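욕실 환기량을 다시 계산한 기록

4월에 천장 배기팬을 교체하고 나서 한동안 손을 대지 않았는데, 빨래를 실내에서 말리기 시작하니 습도가 생각만큼 떨어지지 않았다. 팬 자체의 문제인지 덕트 쪽 저항인지 구분이 안 돼서 처음부터 다시 정리한다. 지난 글에 댓글로 질문하신 분들께 드리는 답도 겸한다.

먼저 전제. 우리 집 욕실은 창이 없고, 급기는 문 아래 틈으로만 들어온다. 세탁기는 욕실 바로 옆 다용도 공간에 있고 건조기는 없다. 건조대는 다용도 공간에 펴고, 욕실 문을 열어 둔 채 배기팬으로 양쪽 공기를 같이 뽑는 구조다. 팬은 Bruvby 제품이고 정격 풍량만 보고 골랐다. 이 선택이 첫 번째 실수였다.

정격 풍량은 보통 정압이 0인 조건, 다시 말해 덕트를 연결하지 않은 자유 토출 상태의 값이다. 실제 설치에서는 덕트 길이, 굴곡, 외벽 캡, 역류 방지 댐퍼가 전부 압력 손실로 들어간다. 제조사가 P-Q 곡선을 공개했다면 그 곡선과 덕트 저항 곡선의 교점이 실제 운전점이 된다. 곡선이 없으면 추정에 기댈 수밖에 없다. 내가 산 모델은 설명서에 곡선이 있었는데 설치한 뒤에야 읽었다.

저항 곡선은 풍량의 제곱에 비례한다고 놓으면 대체로 충분하다. 직관부의 마찰 손실보다 국부 손실이 훨씬 컸다. 특히 팬 토출구 직후에 플렉시블 덕트를 급하게 꺾은 부분이 문제였다. 주름관은 당겨서 펴지 않으면 내벽 거칠기가 커지고, 꺾인 곳에서는 단면이 타원으로 눌린다. 점검구를 열어 보니 그 두 가지가 한자리에 겹쳐 있었다.

조치는 다음 순서로 했다.

주름관의 남는 길이를 잘라내고 팽팽하게 당겨 다시 고정했다. 꺾이던 구간에는 완만한 곡률의 금속 엘보를 넣었다. 접합부는 알루미늄 테이프로 감고 그 위에 밴드를 조였다. 천 테이프는 시간이 지나면 접착제가 말라서 쓰지 않는다. 마지막으로 댐퍼를 분해해 축에 낀 먼지를 닦았다. 댐퍼 날개가 끝까지 열리지 않고 있었던 것도 이때 알았다.

측정은 온습도 로거로 했다. 풍량계는 없다. Gemma Haworth가 예전에 풍량 후드를 빌려주겠다고 했지만 천장이 낮아 각도가 나오지 않을 것 같아 사양했다. 대신 샤워 직후 상대습도가 70%까지 내려오는 데 걸리는 시간을 재서 비교했다. 조치 전에는 30분, 조치 후에는 17분이었다. 샤워 시간과 수온은 가능한 한 같게 맞췄다. 엄밀한 실험은 아니다. 외기 조건이 달랐고 벽면 타일의 열용량도 반영하지 않았다. 상대습도는 온도에 끌려다니는 값이므로 원래는 절대습도로 환산해서 봐야 한다. 환산한 그래프도 그려 봤는데 경향은 같았다. 다만 감소 곡선의 뒷부분이 더 완만하게 나왔다. 벽면에 남은 물이 계속 증발하면서 습기를 공급하기 때문으로 보인다.

급기 쪽도 확인했다. 문 아래 틈이 좁으면 팬을 아무리 좋은 것으로 바꿔도 실내가 음압이 걸릴 뿐 공기는 나가지 않는다. 문을 닫은 상태와 5cm 열어 둔 상태를 비교하니 팬 소음의 높낮이부터 달랐다. 닫으면 음이 올라간다. 원심식 팬에서 풍량이 줄어 부하가 가벼워질 때 흔한 현상이다. 문 하단을 깎을지 갤러리를 달지는 아직 정하지 못했다. Tyra Midtbø는 자기 집에서 문을 깎았다가 복도로 빛이 새서 후회했다고 한다. 나는 갤러리 쪽으로 기울어 있다.

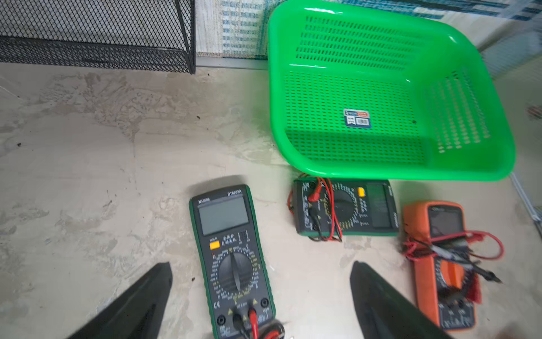

빨래 건조로 돌아가면, 환기량 다음으로 큰 변수는 젖은 옷감 표면에 닿는 공기의 속도다. 같은 습도라도 기류가 정체되면 표면 근처에 포화에 가까운 경계층이 생기고 건조가 느려진다. 그래서 건조대의 간격을 넓히고 소형 서큘레이터를 낮은 위치에서 비스듬히 쏘는 방식으로 바꿨다. 탈수한 빨래를 널기 전까지 담아 두는 용기에도 같은 논리가 적용된다. 측면만 뚫린 것과 초록색 플라스틱 바구니처럼 바닥판까지 길쭉한 구멍이 촘촘히 난 것은 조건이 다르다. 바닥이 막혀 있으면 아래쪽에 깔린 옷은 사실상 밀폐 상태다. 물론 구멍이 있어도 바닥에 그대로 내려놓으면 아래 공기층이 갇히므로 받침을 괴어 띄우는 편이 낫다. 검은 금속 망으로 된 통도 통기성만 보면 나쁘지 않지만, 젖은 것을 담을 용도라면 도장이 벗겨진 자리부터 녹이 슬 수 있다는 점을 감안해야 한다.

서큘레이터의 위치는 몇 차례 옮겨 봤다. 배기구를 향해 쏘면 공기가 빨래를 거치지 않고 바로 빠져나간다. 건조대를 사이에 두고 배기구 반대편에 놓는 배치가 가장 나았다. 두꺼운 면 수건은 그래도 오래 걸린다. 섬유 내부의 수분 이동이 지배하는 구간에 들어가면 풍속을 올려도 별 차이가 없다. 이 구간을 줄이려면 탈수를 한 번 더 돌리는 쪽이 전력 면에서 유리하다.

남은 일은 두 가지다. 외벽 캡의 방충망을 청소해야 하는데 사다리가 필요해서 미루고 있다. 그리고 습도 연동 스위치를 달 생각이다. Nnaji와 Belton 두 제품을 놓고 보고 있는데, Belton 쪽은 중성선이 필요하다. 우리 집 스위치 박스에는 중성선이 없어서 배선을 새로 끌지 않으면 후보에서 빠진다. 박스 깊이를 재 보고 다음 글에 적겠다.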